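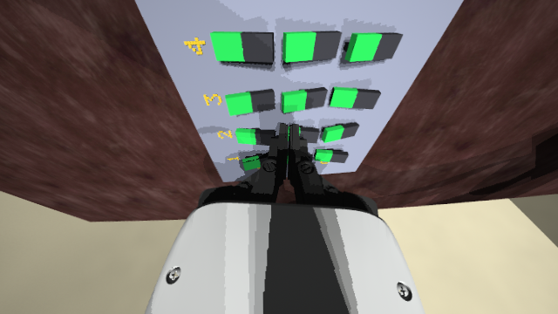
Clumholm Water District Completes Replacement of Pump Station Controls at Naltdale

NALTDALE, October. The Clumholm Water District has finished replacing the electrical controls at its Naltdale pump station. The work was carried out by Mateos, the district's electrical contractor, under the capital plan for the current fiscal year. The station returned to automatic operation this month and supplies the upper pressure zone, which includes the Naltdale town center and the properties along the ridge road.

The previous controls were installed when the station was built and had been in service for 40 years. Replacement relays were no longer stocked by the original supplier, and the district had been drawing on parts recovered from a decommissioned station on the same network. An internal review rated the panel as the highest priority item among the district's electrical assets.

The scope of work covered the main control cabinet, the motor starters for all 3 pumps, the level sensors in the storage tank, and the wiring between the tank and the pump house. Pump casings, impellers and discharge piping were inspected and left in place. The standby generator was not part of the contract, although its transfer switch was tested under load during commissioning.

Under the new arrangement, the lead pump starts when the tank falls to its set level and a second pump starts if the level continues to drop. The third pump is held in reserve. The lead position rotates after each full cycle so that running hours are shared. Variable speed drives bring each motor up to speed gradually, which limits pressure surges in the 400 meters of older cast iron main directly downstream of the station.

"The drives were the main technical change," said Ramiro Vallejo, engineering manager for the district. "The old starters put each motor across the line at full voltage. We recorded a pressure spike on every start, and the main below the station has a repair history that matches. We will compare the pressure logs after a full winter before making any claim about leak rates."

Alarm handling has also been revised. The former system reported a single general fault to the operations desk, and an operator had to visit the site to find the cause. The new controls report 11 separate conditions, including low suction pressure, motor overload, loss of utility power, high tank level and entry to the building. Each alarm is assigned a priority, and only those in the highest class are sent to the on-call operator outside working hours.

Construction was staged to keep the upper zone in supply. One pump at a time was taken out of service and moved to the new cabinet while the others remained on the old panel. The final changeover required a planned shutdown overnight, during which the zone was fed from storage. Customers on the ridge road were notified in advance of possible low pressure. The district received no reports of lost service.

Software for the station was supplied by Ikonach and uses the same operator screens as the district's treatment plant. Operators completed training before the changeover. Printed procedures for manual operation have been updated and are kept in the pump house.

Benito Palacios, operations supervisor, said manual control had been retained at the request of field staff. "Every pump can still be run by hand from the cabinet door with the network down," he said. "That was a condition of acceptance and it was tested on each unit."

The old panel has been removed from the site. Usable relays and contactors have been kept as spares for two smaller stations that still use equipment of the same type. Both are scheduled for assessment in the next capital plan.

Residents in the upper zone do not need to take any action. Customers who notice discolored water or a lasting change in pressure should contact the district's operations desk.

About the Clumholm Water District
The Clumholm Water District provides drinking water treatment, storage and distribution to Clumholm, Naltdale and adjoining rural areas.

Media contact: Ramiro Vallejo, Engineering Department, Clumholm Water District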